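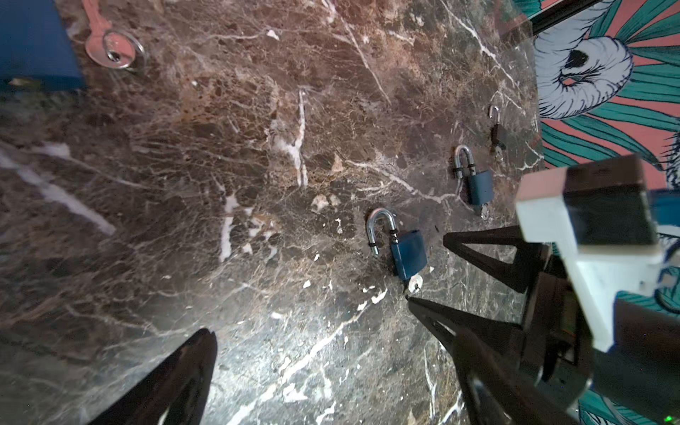

The Lalteck wall-mounted key safe is a small combination box for leaving a door key outside the house. I paid $109 for it at Bortolotti, the hardware place near the roundabout, and it went up beside the laundry door in November. Whether you need one this size depends on what goes in it. A single flat key on a metal split ring, like the silver one lying on the marble, takes up very little room and would suit most of the cheaper safes. Add a garage remote and a gate key and the cheaper ones won't close. The Lalteck does, with a bit of fiddling.

I had a Zetar before this. It was lighter, the door hung off a thin pin, and after two summers on a west-facing wall the rubber cover had gone sticky and then split. It still opened, but I didn't like touching it.

What you get

In the box are the safe, a bag of four screws and matching plugs, a paper drilling template and a folded sheet of instructions. The screws are long enough for brick. For weatherboard you'll want to find a stud and use your own, as the plugs are no good in timber cladding. The template was accurate. The instructions cover setting the code on one side and fixing to the wall on the other, and the drawings are small enough that I took the sheet out into the sun to read it.

Fitting

Drilling four holes in old red brick took longer than the rest of the job put together. Start to finish I was at it for 30 minutes, including a trip back inside for a smaller bit. The screws go through the back plate from the inside, so they can't be reached when the door is shut. Set your code before you mount it. The change lever is on the inside of the door and you can get at it later, but it's stiff and much easier to push with the safe flat on a bench.

Do the top two screws loosely, hang the safe, check it with a level and then put in the bottom pair. My mortar line runs off slightly and I trusted it at first, so one hole had to be filled and drilled again.

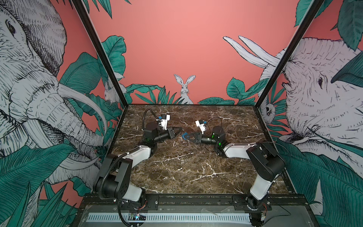 Once it was up there was no movement at all. I put a fair bit of weight on it with a pry bar wrapped in a rag and the brick dust fell out before anything else gave. I wouldn't read too much into that. Somebody with time and a proper tool will get into any of these, and the safe is there to stop the key being found under a pot plant.

The lock

There are three dials, which gives 1,000 combinations. For the price I'd have expected another dial, and the dearer Trurico has one. The dials click clearly and the numbers are white on black. In daylight they're easy to read. At 6 in the morning in winter I needed the torch on my phone, and since the cover flips down and not up, you can hold it out of the way with a knuckle while you do it.

The code doesn't scramble itself when you shut the door. You have to spin the dials by hand, and if you forget, the safe opens for anyone who presses the latch. The Zetar was the same. A visitor has left mine sitting on the right numbers more than once, so now there's a strip of label tape under the cover that says SPIN.

Inside

The cavity is deeper than it looks from the front. There's a hook at the top for hanging a ring and a foam pad at the bottom. The hook is set too close to the door, so anything with a thick fob gets pinched. I stopped using it and drop the keys in on the foam.
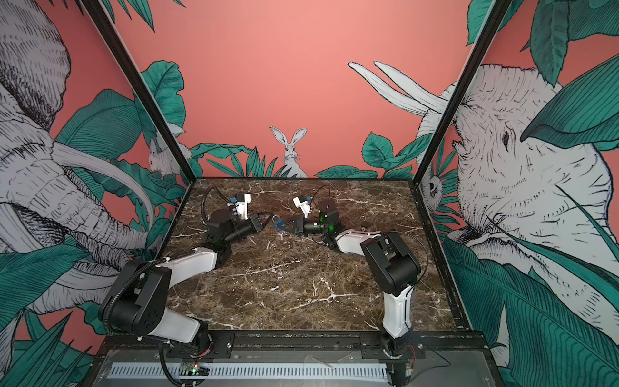
Water hasn't been a problem. We had a week of sideways rain and the foam was dry when I checked it. The wall there gets no cover from the eaves, so I was expecting some damp. If you're near the coast I'd still put a little dry lubricant on the dials a couple of times a year. Graphite is fine. Oil will collect grit.

The finish is a dark grey powder coat. It has marked on one corner where the bin gets pushed past, and there's no rust in the scratch so far.

Compared with the Trurico

A relative has the Trurico, so I've used both. It has the extra dial and a better hook, and the door opens sideways, leaving both hands free. It's also a good deal bulkier and sticks out far enough to catch a sleeve in a narrow side path. Ours is narrow, and that settled it for me.

Would I buy it again

Yes, for brick, and for anyone keeping more than one key in there. For a single key the smaller Lalteck is cheaper and uses the same lock. Check the foam pad before you throw the packaging out, as mine had come unstuck and was sitting in the bottom of the carton.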